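Why Does Electricity Need a Loop?

Flip a switch and the lamp comes on. Easy! But the electricity didn't just jump into the bulb and stop. It needed a path to travel along, all the way out and all the way back again. We call that path a circuit, and the word comes from an old one that means "going around."

I like to think of a bike chain. Push the pedals and every link moves at once, even the ones way at the back. Tiny bits called electrons move in a wire a lot like that. Break the chain anywhere and the whole thing stops.

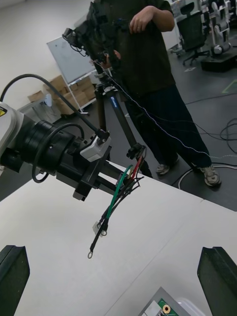
What are wires made of?

Mostly copper on the inside. Copper is a conductor, so electrons slide through it without much fuss. The outside is usually plastic, an insulator, and electrons can hardly get through plastic at all. The colors help people remember which wire goes where -- my grandpa labeled his with tape as well and still mixed them up.

Metals are the champions here. Silver is the very best conductor, with copper close behind, but silver costs a lot more (sorry, silver).
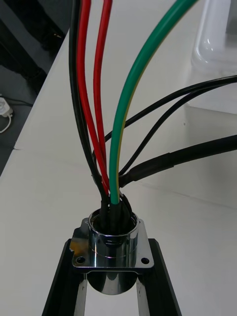 Gold is pretty good too, and it doesn't rust, so you'll find a super thin layer of it on some plugs. Pure water is a poor conductor, but the water in your bathtub has minerals in it and carries electricity well enough to hurt you. Keep anything that plugs in far away from the tub!

Now, what about all the gadgets with no wires showing? They have circuits too, printed flat on a board in thin lines of copper.

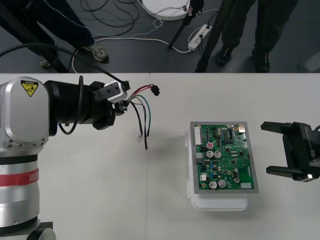 By Ayantu Birhane
18th September

When I was 9 I opened up a broken flashlight and found a little spring inside. I thought it was only there to hold the batteries still. It was part of the loop! Take it out and the light won't work.

One part you'll meet on lots of boards is the capacitor. It stores up a bit of electric charge and lets it go again, sometimes very fast. A camera flash uses one. Capacitors can stay charged after something is unplugged, so leave the insides of gadgets to grown-ups who know how.

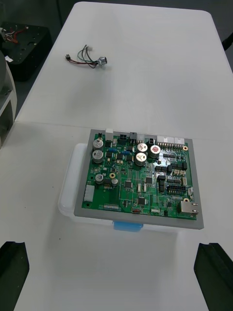
Try it yourself

Ask an adult for one AA battery, a small flashlight bulb and two short wires. Touch one wire to each end of the battery, then touch the other ends to the bulb -- one on the side of the metal part and one on the tip at the bottom. Does it glow? Now lift one wire away. Put it back and try adding a paper clip to the loop, then an eraser, and write down which one lets the light stay on.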